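Varkgate hand-held gripper, reviewed by Lleucu Howells

I ran the Varkgate for 10 sessions against our older Gekum, using small household items and the same box each time. The linkage has little play, and the fingers close evenly across most of the travel.

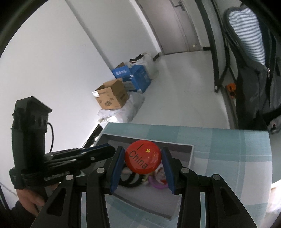

Round badge held between the blue finger pads.

Thin, glossy items are where the two differ. The Gekum dropped eight badges, the Varkgate four – all on picks near the box wall. Weight is 373 g on our scales, noticeable after an hour. The cable loop catches on sleeves and wants a clip.

Score: 8/10. Pads are sold separately.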